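I've had the Darketti 2000 spinning reel since January and I'm on my second spool of line, so time for a proper review. Out of the box it felt lighter than my old 1000 size, and the drag is lovely and smooth, even on bigger trout!

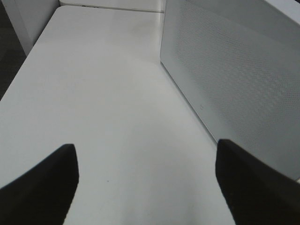

The handle does wobble a bit when you fold it out (mine needed tightening twice), and the spare spool is plastic, which I wasn't thrilled about. Florencio Casado fishes the same one at Wovbridge and his handle is fine, so maybe I got a Monday morning reel.

Casting is where it wins me over. Light spinners go way out, even into a breeze, and I've had hardly any tangles. 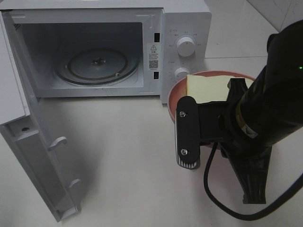 Microwave with the door open

Four stars from me, and I'd buy it again.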